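What a Boxing Club Gives Back: Our Term Project on the Sturkavon Gym

When our teacher asked us to choose a sport and write about how it fits into the life of a neighbourhood, I knew straight away that I wanted to do boxing, even though I had never put on a pair of gloves and my mum was a bit worried I might start. My partner for the project was Anselmo Salazar, who had done a little training as a kid and could explain the words I kept getting wrong.

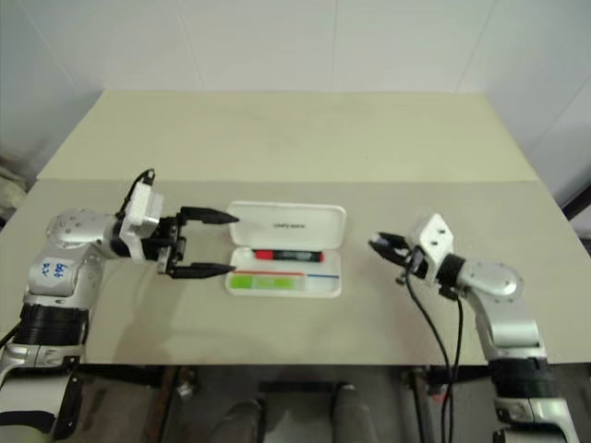 STURKAVON, 8/24/18

We spent a good part of our winter break at the club, sitting on the long bench by the door and trying to stay out of everybody's way. The head coach, Nicanor Carrillo, was very kind to us and answered every question, even the silly ones. He told us he came to boxing late, at an age when most fighters have already had their first bouts, and that he only ever fought 9 times as an amateur. He lost more than he won and he doesn't mind saying so (I liked him a lot for that).

Training runs four nights a week, and a session goes for up to two hours, depending on how tired everyone is. It starts with skipping, then shadow boxing, then pad work, and then the heavy bags. The biggest bag is called Killer and the little ones are all scared of it, though they line up for their turn anyway. Sparring is only for members Nicanor has cleared, and headgear is a must. 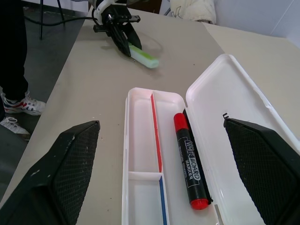

We had expected most of the members to want to compete, and that was the first thing we had to change in our plan. Plenty of them come for fitness, or to get out of the house, or just for the company. Inga, who is one of the senior boxers, said she joined to get fit for netball and then forgot to go back to netball! She now helps with the junior class, and she was the one who taught me how to wrap my hands properly, which took me ages to learn and which I still do too loosely on the left.

The hardest part of the project was the history. The club kept its old records in a ledger, and some of the pages have got damp over the years, so we had to guess at a few surnames and leave others out. Anselmo went through it line by line and found 1,028 names of people who had signed up since the doors first opened. A lot of them share a family name, and Nicanor could tell us which were cousins and which weren't.

We also went along to the July club night against Skirnex, our nearest rivals. I was surprised by how friendly it all was. The boxers hugged at the end of each bout, and both clubs shared a big pot of soup afterwards.

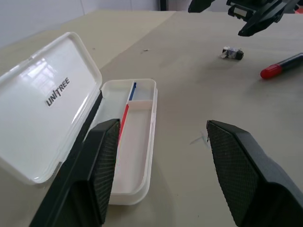
Open pencil case with the UNITREE name on the lid.

If we did the project again we would begin the interviews earlier and write down the dates as we went. We would also like to talk to more of the parents, as we only managed to catch a few of them at pick-up time. Our thanks go to Nicanor, to Inga and to all the juniors who let us hold the pads.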